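Kettler (cartoon series)

November 2023, by the Sestimero Wiki desk

Kettler is an animated action-comedy from the Sulamico studio, and before I get into the proper entry stuff I should say that I've watched the whole thing more times than I'd like to admit, so expect some favoritism. It ran for 93 episodes, and it's set in Sestimero, a harbor city built on stilts where the fog never really lifts and every second building seems to be a fish cannery with a secret basement.

Premise

The title character is a badger who fixes ferry engines by day and chases smugglers by night (in a raincoat, which is the entire disguise, and everybody falls for it). Kettler works out of a drained dry dock with the Deckhand, a nervous otter who does the driving, and Grandmother Heron, who owns the dock and may or may not know what's going on down there. I'm firmly on the side that she knows. Watch her in "Low Water," when she leaves exactly two sandwiches on the stairs and then loudly announces that she's going to bed!

The main villain is the Harbormaster, a walrus with a legitimate job and a really terrible hobby. He wants to raise the sea level so that his docks are worth more, and the show plays it completely straight.

Production

Sulamico had mostly done short fillers for other people's programs before this. The pilot was made as a stand-alone half hour, running 30 minutes without a single line from Kettler until the last scene, and I still think it's the best-looking thing they ever did. The backgrounds were painted by hand for the first season, then switched over to digital in the second, and you can tell right away from the fog. First-season fog has brush marks in it. Second-season fog is just sort of gray.

The theme song was recorded twice. The one with the accordion is the original, and the version with the electric guitar was brought in when the show moved to its early evening slot. Fans argue about this a lot. I'm an accordion person.

Episode order

Okay, this is where it gets messy. The episodes were shown out of order almost from the start, so the Deckhand learns to swim in episode 11 and is terrified of water again in episode 14. The home release fixed some of it but put the two-part "Brusport" story on separate discs, with a Christmas special in between. If you're watching for the first time, I'd go by the production codes on the end cards. Code 113 is the first part of "Brusport," and you want to go straight from that to 114.

"Brusport" is the one where the gang travels up the coast to the rival city of Brusport and finds out that it has its own masked hero, a polite hare who files paperwork for every arrest. She only appears in those two episodes plus a silent cameo in the finale, and she's got more fan fiction than anyone else in the cast. I get it. Her argument with Kettler on the cable car is so good, and the animators let her ears do half the talking.
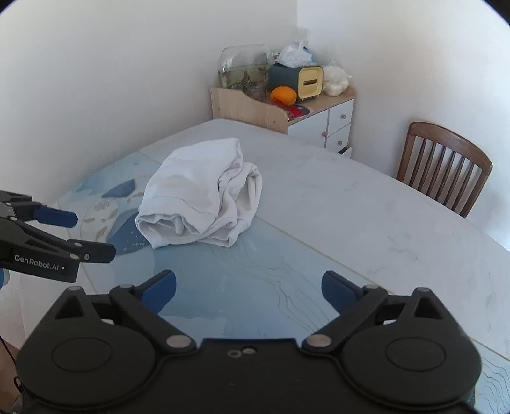
Blue fingertip pads and a white tabletop.

Reception and fandom

Viewers liked it from the beginning, though it took a while for anyone over 12 to say so out loud. The complaint you'll hear most is that the third season leans too hard on the Deckhand's cousins, and yeah, I can't defend the cousins. The finale splits people too. Kettler takes the raincoat off in front of the whole town, the fog rolls in, and it cuts to credits before we see a single reaction. I hated it the first time and now I tear up every time, so make of that what you will.

A fan gathering is held each February, with a script reading and a raincoat parade. The last one drew 400 people, and I was near the back dressed as the walrus, sweating through the mustache.

A comic continuation ran for a short while and picks up the morning after the finale. Most fans (me included) count it as canon except for the issue with the submarine.

Related articles
The Harbormaster
Grandmother Heron
Brusport (two-part story)
List of Kettler production codes
Sulamico short films

This site uses cookies to remember your settings. By continuing to browse you agree to our cookie policy.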